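Housewares Packaging and Display, Unit 2: Scented Candles in Tins
Handout, revised 06/08/2024

Bring this sheet to the practical. The reading is the Tratora shelf guide, chapter on small round goods.

1. The container

A candle tin is a short metal cylinder, usually drawn in one piece, with or without a lid. It stands up to shipping better than glass and weighs less. Its weak points are dents at the rim and scuffs on the side wall. Check both before you put anything on a shelf.

A lid keeps dust off the wax and holds the scent in. On an open shelf, a lidded tin also gives the customer a flat top to read from. Colored lids are often used to sort scents into families. Green usually stands for herbs, leaves or tea, but each maker sets its own code, so read the label before you group by color.

2. The label

Wrap labels on a cylinder can be read across less than half of the side at one time. The product name has to fit in that part. Put the name to the front and let the burn instructions run to the back. If a label shows both a plant and a food, the customer will expect a mixed scent, so do not place it with the plain florals.

The insert goes inside, on top of the wax. It comes out before the candle is lit. Check that it lies flat and that the print faces up.

3. The surface

Light wood suits metal and pale green. Glossy wood throws back the ceiling lights, and a shiny tin standing on it picks up streaks. Move the tin before you move the lights.

A low shelf on the table gives a second level. Keep tall items off it. Space under the shelf is for stock the customer does not need to reach. A small plant near the front fills a corner, but keep it well away from any candle that will be lit in a demonstration.

Costing exercise: a store orders 518 tins and 56 are returned with rim dents. The refund is spread over the whole order. Show your working. Use the Arketti price sheet.

Candle tins and jars, with the table and shelf: 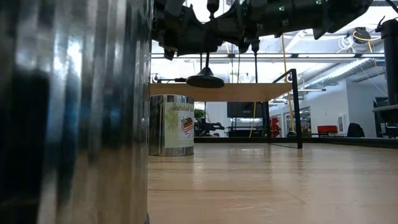
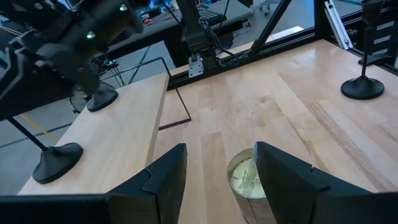
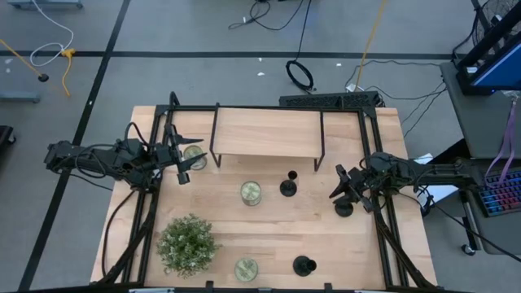 Note added after the June session: Kamarul Sembiring pointed out that the rule on lid colors breaks down when a store carries two makers side by side. He would group by maker first and by scent second, and put a small card in front of each group. Try both layouts in the practical and write down which one you kept.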